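20/10/2020

I finally made it over to the Larkon open day in Nasemcombe, and I'm so glad I went! They'd capped it at 30 people per session, so there was room to get up close and ask all the silly things I'd been saving up. The building is an old shoe warehouse from 1969 (still has the loading doors, still drafty), and the whole back half is robot arms now.

Farzad Kazemi ran the demonstration I'd signed up for, the kitchen one. His group has been working on ordinary appliances since July, the kind of stuff most of us have at home, and he talked us through how much trouble a simple button can be. You and I just poke at it. An arm has to find the thing first, line itself up and then push hard enough to matter without shoving the whole appliance across the table. I had never thought about that in my life and now I can't stop.

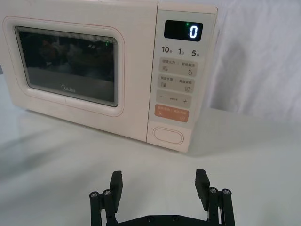 Is any of this for sale yet? Larkon says the kitchen work is research only for now, and the arms it does sell go to packing plants.

I liked that Farzad didn't oversell it. A man near me asked when he could have one to make his dinner and got a very friendly shrug. The kids in our session wanted to know if the gripper could pinch you, and Farzad spent a good while on that one, with plenty of hand gestures.

Afterward I got talking with Pacita Saludo from Bisness, the local shop owners' group that helped set up the day. She told me 700 people had asked for a spot, which is a lot for Nasemcombe, and that she's pushing for a second date. She also pointed me to the coffee, bless her.

If they do add one, go for the kitchen table and wear a sweater. The number 67 bus stops right outside the gate, and the walk from the parking lot is longer than it looks on the map. Sign-up is through the Bisness newsletter again, and the session times will be in there too.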